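Gaken reissue - anyone had theirs yet?

marrowfat_91
Ordered the Gaken debut on vinyl in January. 200 pressed, mine is number 188, allegedly. Tedell Records have gone very quiet. Has anyone's turned up?

Arholm_Andy
Mine came. Side two is lovely. Side one sounds like someone frying an egg in the next room.

zeleke
That's how the 2000 CD sounded as well. It's meant to be there - Shaohua Qin mixed it that way.

Arholm_Andy
Meant to be there on one track, perhaps. Not all five. I've cleared a space to set the deck up again and try it with the other needle.

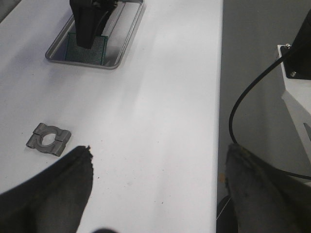

White table, a few specks.

marrowfat_91
Glad you've got a record to moan about.

zeleke
Try the download. Same crackle, no needle.

Arholm_Andy
I paid for vinyl, I'm not listening to a download to prove you right.

marrowfat_91
Tedell just replied. "Soon." I'll take the egg at this point.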